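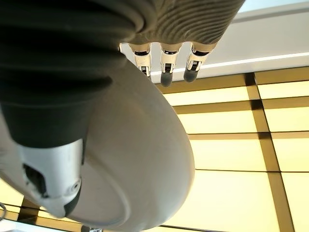 The case for a rack inside the sink

Most kitchen advice treats the dish rack as a countertop object. I think this is a mistake, and I have held the view since I measured my own counter in December. The freestanding rack I owned had a footprint of 447 by 378 mm. Add the drip tray and the gap left behind it for the spout, and a good part of the working surface went to dishes that were already clean.

A rack that rests across the basin takes none of that. Water falls into the sink and there is no tray to empty. The cost is basin width. In a sink under 400 mm wide, a rack leaves too little room to wash a pot, and I would not fit one. 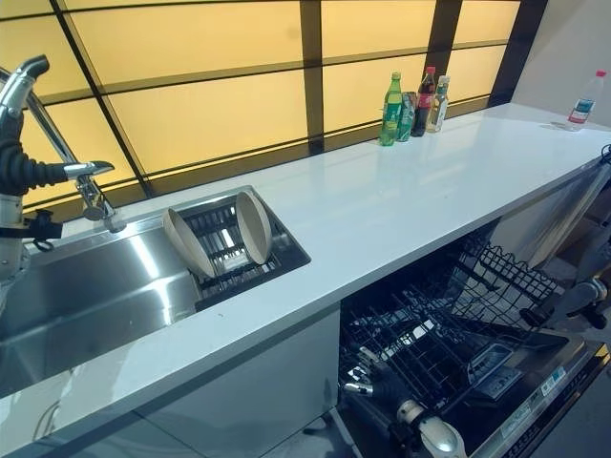 Bowls upright in an in-sink rack, drinks kept back against the glass.

Bowls are the usual objection. Sabina Šindelář, who fitted my counter, prefers them upside down on a towel because they tip in narrow slots. Some do. A bowl stood on its rim needs a slot to hold the edge and clear space beside it for the curve, so two bowls with a gap between them are better than four jammed together. Plates are easier.

The second objection is colour. Oranuch Noiphan argues that a dark grey rack shows hard-water scale. It does, and a wipe with vinegar takes it off.

The same rule should apply to bottles and cans. If they must live on the counter, they belong at the back edge, where nobody chops or kneads. The front is for work. I would sooner lose a little of the sink than any of that.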